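4.2 Grasp planning from two views

The planner, Flendotari, takes a head view and a wrist view and keeps a separate object list for each. A plate that is plain in one may be half hidden in the other, so the lists are merged only when both agree on the class.
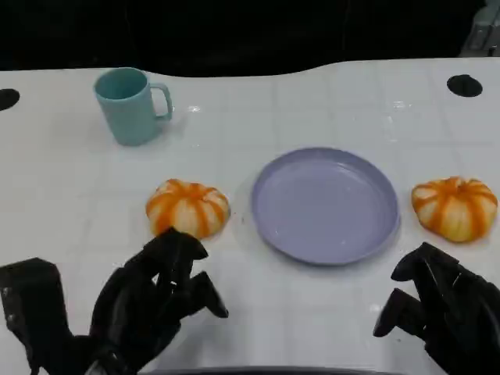
Figure 3. Head view of the tabletop, with a mug, a lavender plate and two striped pumpkins.

How does the planner choose which hand to use? It scores each reachable grasp for both hands and takes the cheaper one, with a fixed penalty for crossing the midline.

The wrist view is read only at close range. We follow Siddiqui in dropping any grasp whose approach passes within 6 mm of the other gripper – a rule that proved too strict for handled objects, where the fingers must nearly meet.
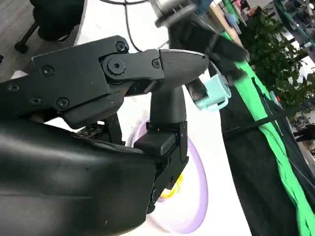
We therefore relaxed the limit to 2 mm for the last part of the approach and replanned at 90 ms intervals. The log holds 3540 planning calls.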